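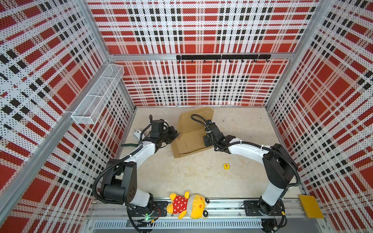 Miruscombe, 19/07/2019

Posted by Iara Lucero

Home | Diary | Older entries | Contact

Box task all day. The job is to get the letter block into the cardboard box with the flaps standing up, driving both arms by remote control. The right gripper steadies the box and the left one is free for the block.

I drove the morning and Nicanor took over after lunch. My first hour was poor. I kept squeezing the right side too hard and the cardboard bent in, so I had to back off and start the run over. Nicanor says to stop watching the fingers and watch the flap. That helped some.

We have 172 good runs saved now. Brullon wants 2000, so we have a long way to go. I threw out 4 from yesterday where I paused in the middle to think – the arm learns the pause too, and then it stands there doing nothing.

The wrist view is what I use for the drop. It is hard to judge height from it and the fingers look huge, but I can tell which wall of the box I am near.

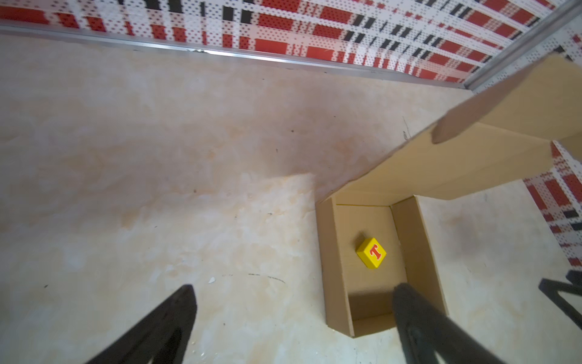 Wrist view, block in the box.

Tomorrow we turn the box a little between runs and try the block from the far side. I need to ask Plukbridge about the spare finger pads. My shoulders hurt. Went home at almost seven.

Comments (3)

Tere: Do you keep the runs where you miss and then fix it?

Iara Lucero: Yes, if the fix is clean.

oldmill: We had the same trouble with pauses in Cáceres. Shorter shifts helped.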